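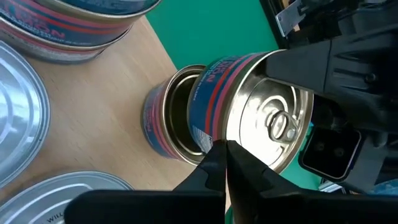
Two blue cans, one with its pull ring still in place and the other open and empty.

Canned food is my favorite thing to put away. Clothes slump, toys have legs that stick out in every direction, but a can sits where you set it and stays there (mostly!). So when I started this page of tidying pictures back in March, I knew the cans would get their own gallery sooner or later, and they've finally earned it.

I should say up front that I'm a stacker. My friend Vilja Pesonen is a one-layer person and thinks every can should have its own spot with nothing on its head, and we've been going back and forth about it for longer than either of us would like to admit. Her pantry is twice the width of mine, so of course she can afford opinions like that. At my place the cans live in a cupboard 30 inches wide, next to the oatmeal and a bag of rice I keep in a Dreven bin with a lid that never quite clicks, and if they don't go up they don't go in.

A word about lids, as long as there are a couple of them up at the top of the page. I love a pull ring and I also don't trust one. The rings catch on each other in a crowded drawer, and they make the top of the can just a tiny bit lumpy, so before I stack anything I run a thumb across and check the ring is lying flat. It takes a second. If one's bent up even a little, that can goes on top of the pile and gets eaten first, probably on toast.

Empties are a whole other hobby. I rinse them, peel off whatever label will come off and keep more than I need, with pencils in one, clothespins in another, and one on the windowsill with a basil plant that has been dying since I bought it. Watch the inside edge when you wash them! Ewurabena Essien, who reads this page and writes me wonderful long emails, uses an old bottle brush so her fingers never go near the rim, and I've copied her ever since.

Next up, the wooden tray, and oh, I do like a tray. You can pull the whole bunch out, see what you've got, wipe underneath and put it all back in one trip. I measured mine at home before buying it and still got one that was too long for the shelf, so it lives on the counter now and pretends that was the plan.

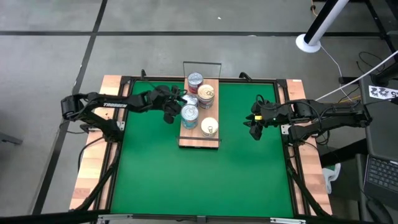 Five cans on a long wooden tray with dark wire handles, all on a bright green mat.

I'm fond of a mixed tray. Silver lids, cream lids, a couple of gold ones if you count the pull tab, blue and red and teal on the labels, everybody facing whichever way they like. My rule for sorting a batch like that is to go by size first and by what's inside second, which drives Chi-keung Huang up the wall. He shelves by meal (everything for chili together, everything for soup together), and I have to admit he gets dinner on the table faster than I do. I just can't stand a short can hiding behind a tall one. That's how I once found a can of peaches from two apartments ago.

If you're working with a tray, put the tall ones at the back and leave a gap near the handle you grab, so your knuckles have somewhere to go. Mine gets a square of Gernolano shelf liner under everything, the grippy kind, cut a bit small so the corners don't curl.

And then the stacks, which is where I get happy.

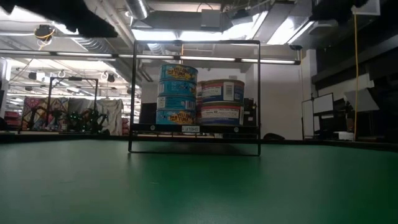
Four yellowfin-blue tuna cans, or so I call that color, piled up next to two wider cans on a dark shelf.

Look how neat that tuna is! The labels read YELLOW TUNA in big bold yellow, and short cans like those are the best stackers in the whole store. Four is my limit at home. I've tried five, and at about 60 inches off the floor I can't see the top lid anymore, so I just end up patting around up there like I've lost my glasses.

I'm also taken with the little white label stuck on the front edge of the shelf. I label my own with masking tape and a marker, and it's surprising how much longer things stay put when the shelf has a name. Wide cans get their own pile beside the narrow ones, never on top of them, and anything that ends up between two piles gets moved to the front the next time I'm in there with a cloth.

If you have cans of your own to show off, send me a picture and tell me how high you go. Vilja already knows what I think of one layer. Spice jars are up next, once I've found all the lids.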